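Gollstead Home Cooks
Community Help > Stovetop and Oven > Beans and Legumes

Why are my dried beans still hard after hours on the stove?
Posted by Fanni Antal

Hello everyone, I hope this is the right place for this, as I went back and forth between here and the soups section. I grew up eating beans at least twice a week, and my mother never measured a thing, so I never learned properly from her and now I'm trying to work it out for myself.

The trouble is that I can't get a pot of plain dried pinto beans to go soft. I soak them overnight in a big bowl, drain them, put them in my heavy pot with fresh water, half an onion, a bay leaf and a can of chopped tomatoes, and let them simmer. After 2 hours they were still chalky in the middle. I kept going until it was nearly bedtime, and by then the skins had split and floated off and the insides were still grainy! We had scrambled eggs on toast instead, and my husband was very kind about it.
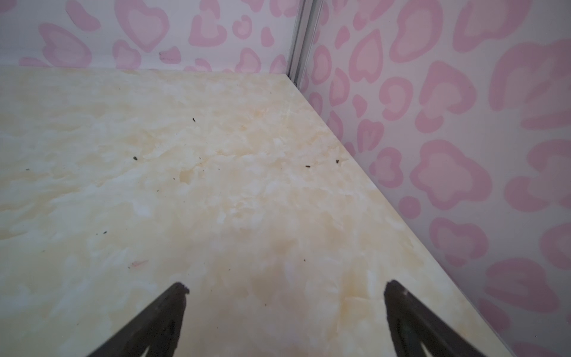 Issue 19

The beans came from the back of my pantry, in a jar with no label, and I truly couldn't tell you when I filled it. I did keep salt out of the pot entirely, as I'd always heard it makes the skins tough. We also moved house in January, and I've wondered if the water has something to do with it, because our kettle gets a white crust on it now and the old one never did (I do miss that kettle).

Is there any way to save beans that have gone this way, or should I give up on the jar? And would a pressure cooker solve it? I'd love to make a proper pot for when my sister comes to stay. Thank you so much in advance, and sorry for going on.

Bongani Baloyi
Member, 656 posts

Fanni, welcome, and please don't give up on beans! I've had exactly that supper, though ours ended in peanut butter sandwiches. I can see three things in your post that would each slow a pot down, and you've got them all going at once, so no wonder.

First, the tomatoes. Acid keeps beans firm. That's a fine thing if you want them to hold together in a chili, but it works against you if they go in at the start. Cook your beans in plain water with the onion and bay leaf until you can squash one against the roof of your mouth with your tongue, and only then stir in the tomatoes. The same goes for vinegar, lemon juice, wine and anything else sour. Give it another half hour with the tomatoes in and the flavor will catch up nicely.

Second, the age. Dried beans keep for years in the sense that they won't make you sick if they've stayed dry and clean, but they do get harder and harder to soften, especially in a warm pantry. A jar you can't remember filling is a bad sign. I buy mine in small bags now from the Huren market, where they seem to sell through them quickly, and the difference is something else. My last batch of pintos was done before I'd finished the ironing.

Third, your water. A white crust on the kettle usually means hard water, and the minerals in hard water toughen the skins and slow everything down. 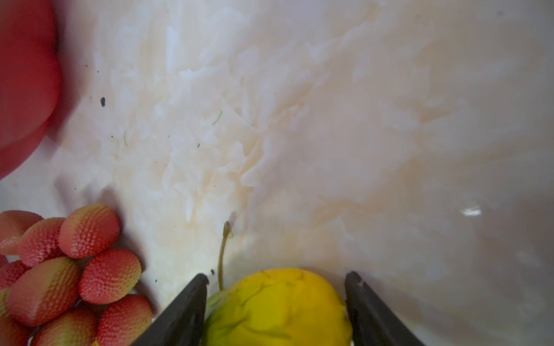

You can get around it with a small pinch of baking soda in the soaking water, and I do mean small, a quarter teaspoon for a pound of beans. Any more than that and they turn soapy and mushy, and I have eaten my way through a whole pot of soapy beans out of pure stubbornness, so please learn from me. Drain that water off and rinse the beans before you cook them. Or you can use filtered water for the cooking if you have a pitcher.

As for the salt, go ahead and use it. I was raised on the same rule you were, and I held on to it for a very long time before my daughter talked me out of it. These days I put a tablespoon and a half of table salt in the soaking water for a pound of beans (with two quarts of water), rinse them in the morning, and then add a little more to the pot. The skins come out more tender and the beans taste of something all the way through, instead of being bland in the middle with salty broth around them.

Soak them for 8 hours or so, or overnight if that's easier. If your kitchen gets hot in summer, put the bowl in the refrigerator, because I've had a bowl start to bubble and smell like beer by breakfast. Then keep the simmer gentle, with the lid tipped a little, and make sure the water stays an inch above the beans. A hard boil knocks the skins off while the middles are still catching up, and I'd guess that's where your floating skins came from.

One more thing, and then I'll let you go. If you ever switch from pintos to red kidney beans, boil them hard for a full ten minutes before you turn them down. Undercooked kidney beans can make people quite ill, and a slow cooker on low doesn't get hot enough to take care of it.

Dušan Kubíček

old beans. throw them out and buy new ones

Walter Villca
Member

I agree with nearly all of Bongani's answer, so I'll just pick up the part about the pressure cooker, which I don't think anyone has got to yet.

Yes, it will help a great deal, and I'd say it is the best chance you have with the rest of that jar. Soaked pintos in my old stovetop cooker take ten minutes at pressure, and then I turn off the heat and let it come down by itself while I make the rice. For elderly beans like yours I would go to twenty, open it up and taste, and put the lid back on for another five if they need it. Don't fill the cooker more than half way, and add a spoonful of oil to keep the foam down. Beans do foam, and it can get up into the valve.

If they come out soft but a bit grainy, don't serve them whole. Mash them in a skillet with some onion and lard (or oil), a splash of the cooking liquid and a good pinch of cumin, and fry them until they pull away from the pan. Graininess hardly shows in refried beans. My aunt used to do this with every disappointing pot, and we children thought it was a treat.

For your sister's visit, though, please start with a fresh bag, and make the pot the day before. Let them cool in their own broth and warm them up slowly when she gets there, with the tomatoes going in at that point. They thicken overnight and taste much better for the rest. I would also save a cup of the broth for thinning, as they drink up more than you expect in the refrigerator.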